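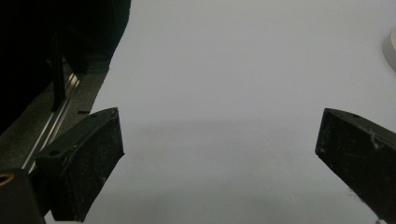 GRIPPER FAULT: READ THIS BEFORE YOUR NEXT SHIFT

Friday, October 9, 2020

Quick one, because the full report isn't finished and people keep asking in the hallway.

Short version. The hand-held grippers on the Stokness benches have a closing fault. One person got a pinched finger, bruised nail, no break, back at work the next morning. All units are off the floor as of this afternoon except the ones with a green tag. No green tag, don't pick it up. Doesn't matter if it looks fine.

What happened

Operator was doing pick-and-place demos on the white bench, small parts, ordinary run. Let go of the trigger to open the jaws. Jaws opened, paused, then closed again on their own with a hand in between. Force was low (these are not big machines) but it held on and the trigger did nothing. Second operator pulled the battery. Should have been the stop button, more on that below.

We pulled the logs that night. The same thing had happened 7 times since August with nobody's hand in the way. Twice it was written up as "sticky". The rest were not written up at all. Please write things up. Even one line. Even if it went away by itself.

What we think it is

Two things stacked on top of each other, as far as we can tell.

First, the trigger sensor cable. It runs down inside the handle and past a screw boss, and on the bad unit the jacket was rubbed through. When it shorts, the controller reads full squeeze. So it squeezes. It is doing exactly what it thinks it was told.

Second, the firmware. The Dzene controller board is supposed to throw a fault if the reading jumps faster than a human hand could move. That check was switched off in the build we loaded in August, to get rid of nuisance trips during fast work. It was meant to go back on after the trial. It didn't. That one is on us and not on the operators.

Finger wear was looked at too, as a few of you asked. The black fingers are scuffed, yes, and some have chips along the top edge. Ugly but not the cause. Worn pads give you dropped parts, they don't give you a jaw closing by itself. We'll replace the chipped ones while everything is apart anyway.

The stop button

Pressing stop during the incident would have worked. We tested it 47 times on the same unit with the short still in place and it released every time. Problem is the button is on the far side of the bench from where people stand. Nobody is going to reach across with a finger stuck. Stidano is quoting a foot switch for every bench, price came in at $69 each, ordered, should be here the week after next. Until then no solo work with the grippers. Two people, and the second one stands at the button side. Not at the other end of the room on their phone.

What changes now

Green tag means: cable re-routed and sleeved, rate check back on, tested by the maintenance desk. There are 3 tagged units at the time of writing. Yes this is going to slow everything down. The Zillow demo set is pushed back and they've been told already, so no need to rush on thier account.

At the start of every shift, with the jaws open and hands clear, wiggle the cable where it goes into the handle. If the fingers twitch at all, power off, red tag, bottom shelf. Don't try it again to see if it does it twice.

Keep your free hand out of the gap when placing parts. I know everybody nudges parts straight with a fingertip. Everybody, me included. Use the plastic pick that's clipped to the bench, that is what it's for. If the pick has gone missing ask for another one.

No loading old firmware. If your unit starts tripping now on fast moves, that's the rate check doing its job or it's set too tight, and either way we want to hear it. Leave a note with the bench number and what you were picking up. We can adjust the threshold. We can't adjust it if somebody quietly turns it off again.

Also stop hanging the grippers by the cable. Found several like that on Monday. There are hooks.

Still open

Don't know yet why the jacket rubbed through on that one unit and not on its neighbours from the same batch. Could be the screw length, could be how it was put together after the last service. Both handles are opened up on the back bench, please leave them as they are, screws in the cups and all.

Don't know either if the rail-mounted units have the same build loaded. Being checked. The cable path is different on those so the rubbing shouldn't apply, but treat them as suspect untill you hear otherwise and keep to the two person rule.

Incident forms are in the tray by the door, the new ones have a box for "closed or opened without command". Tick it if it applies. Questions to the maintenance desk, mornings are best, afternoons we've got our heads in the handles.

Next update when the foot switches land.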